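Filed under: Home & Seasonal / Small Spaces / Photo Gallery

Quick post tonight, have to be up early. Finally got the front room at Stilcombe into some kind of order. Bare trees outside, so the berries are out. Most of the deocrations came out of one box from the Rarville place, the rest from the closet. Budget was $30 and I kept to it, mostly.

The glass bowl first. Red berries, a gold leaf, a bit of orange in there too. Wanted color, didn't want to buy more color.

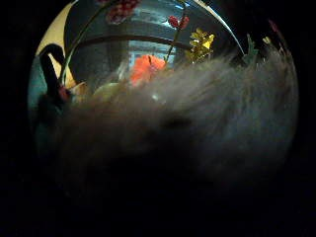
Ribbon was next on the list and I skipped it. Had 17 feet of the plaid stuff left from the Brinano sale and it looked wrong with everything. Back in the closet. Might do for the stair rail if I get to it. Candles too, but only if I find the short holders, the tall ones wobble.

Then the tables. Two of them pushed together, light wood, by the big window. Everything that had no home yet went on a tray or right next to it. Orange can, pink thing, banana, red spray bottle. Sorting is tomorrow's problem.

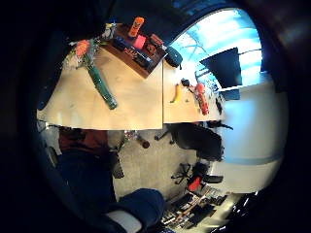
Still undecided on a runner. Dantas had a gray one I liked, 308 in their winter list, but the 402 is longer and would cover both tops and the seam. Longer one costs more obviously. Leaning toward no runner at all, I like the pale wood and a runner just gets crumbs in it.

Left to do:
- felt pads for the table legs
- wipe down the window sill
- short candle holders (check the hall closet agian)
- flatten the Rarville box

Stair rail next if the plaid works out. If not I'll go straight to the kitchen shelves, those need it more anyway. More pics when the shelves are done, probably in December.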